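Privley Carry-On Notices

A small, hand-checked dataset of airline notices about what passengers can bring into the cabin, and how those notices changed over time. If you've ever tried to work out when a carrier quietly changed its rule on spare batteries, you already know why we got excited about this one!

The first release went up in February, and this is version 2. It holds 300 notices from 14 airlines, all in English, all in plain text. Each one is paired with the version it replaced, so you can line up old and new wording side by side and see exactly what moved. Some of the edits are tiny (a "should" turning into a "must") and those are my favorites.

What's in a record

carrier_code: two letters, made up by us and stable across releases
topic: one of batteries, laptops, liquids, medical, musical, other
old_text: the notice before the change
new_text: the notice after the change
scope: all routes, or a list of regions
lead_time: hours between posting and taking effect, blank if the airline didn't say
checked_by: initials of the second reader

The topic labels are broad on purpose. We tried a finer set with separate entries for tablets, cameras and e-readers, and two readers could hardly ever agree on them. The six we kept work much better, and "other" is smaller than you'd expect.
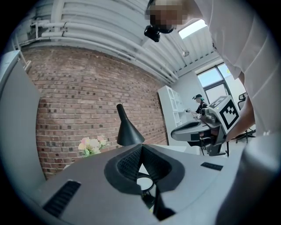
Loading the files

Everything sits in one folder, one JSON Lines file per topic. Any JSON reader will do the job. If you want the pairs already split into sentences, run the Sekow script in the tools folder – it takes up to 2 minutes on an older laptop and writes its output next to the originals.

Please keep pairs together when you make your own train and test splits. The old and new texts often share whole paragraphs, and a model that has seen one half will look far smarter than it is on the other.

Known gaps

Regional carriers are thin on the ground. Lead times are missing for a lot of the liquids notices. A few of the medical ones point to web pages that no longer load, and we left the links in as they were.

Thanks and contact

Zoltán Kelemen wrote the matching code and cleaned up the Kerekes batch, a truly messy pile of text that is now the best part of the set. Corrections are very welcome! Open an issue with the record number and the wording you think is right, and it will go into the next release.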